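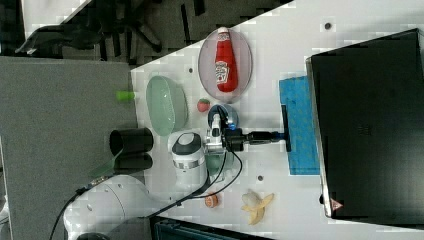
Play food and a blue sponge cloth on the white tabletop.

Cleaning and Resetting a Play Kitchen Table

This guidance applies to all play kitchen tables in use at Barnon and Conneely. It covers the toy crockery, pans, play food and the tabletop. It should be followed at the end of each session, and in full every Thursday. Questions should be addressed to Ruth Cusi.

What is required

A bowl of warm water with a little washing-up liquid
A clean sponge cloth kept for toys only
Two dry tea towels
A drying rack
The lidded storage tubs marked Drondden

Step 1: Clear and sort

Remove all items from the table and sort them into cookware, crockery and food. Check beneath the table and behind nearby furniture, as smaller pieces of fruit are easily missed. Any item that is cracked or has a sharp edge should be withdrawn at once and entered in the toy record.

Step 2: Wash the cookware and crockery

Wash plates, bowls, pots and pans in the warm water. Colanders and slotted spatulas need more care – work the corner of the cloth through the openings and hold the item up to the light before rinsing. Wipe handles on both sides. 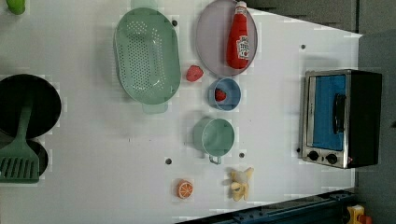

Hollow items of play food should not be left to soak, as water can collect inside and is difficult to remove. Wipe them with a well-wrung cloth and dry them straight away. Peeled bananas and cut fruit have ridges that hold dirt, and a soft toothbrush may be used on these. Toy bottles should be wiped around the cap, and paper labels kept as dry as possible.

Step 3: Wipe the tabletop

Wipe from the back edge towards the front, rinsing the cloth after each pass. Where the top has screw holes, go over them with a dry cotton bud so that crumbs and moisture do not remain. Leave the surface bare for 34 minutes before anything is put back.

Step 4: Dry and return

Items on the rack should be left for at least 60 minutes. Lay a plate, a bowl, a pot and a small choice of food on the table for the next session, and place the remainder in the tubs. Crowded tables are harder for younger children to use.

Tubs are stored on the lower shelf beside the Hodatent play tent. Sponge cloths are to be replaced at the start of each month – spare cloths are kept in the cupboard above the sink.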